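Spent my whole lunch break clearing out my phone because it kept refusing to update. Turns out 354 voice memos will do that! Most of them were me mumbling shopping lists in the car.

2/ First place to look is Settings, then General, then storage. Give it a minute, the bar takes ages to fill in. Mine had 2 GB free and the update wanted far more.

3/ Messages was the real shocker — 16 GB, nearly all of it videos from the family chat. (Sorry Imke, the hamster clips had to go.) Tap the app in the list and you can sort attachments by size and bin the big ones.

4/ Don't forget Recently Deleted in Photos. I'd cleared loads and the number hadn't budged, then I emptied that and got 13 GB back in one go.

5/ Update is running now, it says an hour left. Will do the tablet tonight if I can find the charger — has anyone tried offloading apps on an older one? Do you keep your logins?
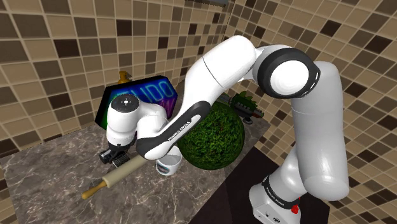 **Britta Eichhorn**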